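## Drenov pads vs Fildale pads on soft stuff: anyone else gone back and forth?

**kdimitriou**

Right, I have now swapped fingertips on the same gripper more often than I've changed the bin, so I may as well share.

The Drenov pads are plain rubber. The Fildale ones have studs and cost more, which the catalogue explains with the word "premium" and nothing else. I ran 40 grasps per set on each object, same arm, same controller, same speed. Hard things were a draw. Both will pick up a toy all afternoon and neither seems to enjoy it.

Soft things are where it gets silly. Drenov dropped fuzzy fabric 4 times, Fildale dropped it once and then refused to let go of it, so I'm not sure who won.

Kastriot Dimitriou (yes, the one who asked about cable ties in August)

**pivot_and_weep**

Which camera are you judging from? I ask because every "gripper problem" I've had in the last year was a camera problem wearing a hat.

**kdimitriou**

Both. Fixed one for the whole table, and the wrist one for the approach.

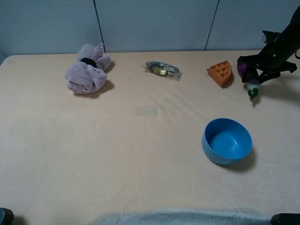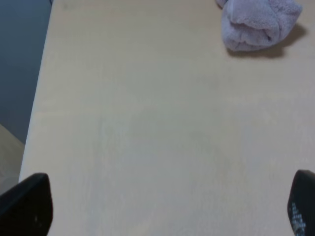 *Reading time for this thread so far: 2 min*

**kdimitriou**

The studs are on the inner face of the right finger in the wrist view. The lilac fuzzy lump is in both, and it's the thing I lose sleep over. From the fixed camera it looks like a solid object with opinions. From the wrist it's a heap with folds, and where you'd put the fingers is anybody's guess.

**olderthanservo**

I'd have started with the orange sponge. All those little pyramids, studs against ridges. If they mesh you get a lovely grip, if they don't you're balancing one egg box on another. Did you try it?

**kdimitriou**

Tried it with both. Fildale was better tip-first and worse from the side. I have no theory.

**pivot_and_weep**

See, I don't buy the pad comparison at all. Look at how wide those fingers are in the wrist view. They're nearly at the sides of the picture. By the time they close on anything, the interesting bit is going to be happening low down in the middle, and your controller has to guess the last part. Move the camera back a bit, then argue about rubber.

**tin_elbow**

Disagree. I moved mine back and all I gained was a better view of it missing.

Pads matter. I had plain ones for 240 picks of bagged parts and the bags slid every time the plastic folded over. Put studded ones on, changed nothing else, and it stopped. Kastriot, how does yours do on the clear bag with the cable in it?

**kdimitriou**

Badly, but evenly badly. The fixed camera catches the light on the plastic and the Todorova controller decides the shiny edge is the important part. It goes for the shine like a magpie.

**tin_elbow**

Ah. That's the Todorova, then. Turn the edge weighting down. It's in the second menu, under a name that has nothing to do with edges.

**olderthanservo**

Or get a Bandale and have different problems. Mine is very good at bags and can't find a bowl.

**pivot_and_weep**

How can it not find a bowl?

**olderthanservo**

It finds the shadow. Very confidently. Puts things down in the shadow, neat as you like. With a shadow like the one your blue bowl is throwing, Kastriot, mine would be in heaven.

**kdimitriou**

Mine has managed the bowl so far, so I'll keep quiet about that one.

Plan for the weekend: edge weighting down, Fildale pads stay on, wrist camera back one hole on the bracket to keep pivot happy. Same 40 grasps on the fuzzy thing and the bag.

**pivot_and_weep**

Two holes.

**kdimitriou**

One hole. The cable doesn't reach two.

**tin_elbow**

Change one thing at a time or you'll be back here asking which of them did it.

**kdimitriou**

Fine. Edge weighting first. Camera after. Will post the numbers when I have them.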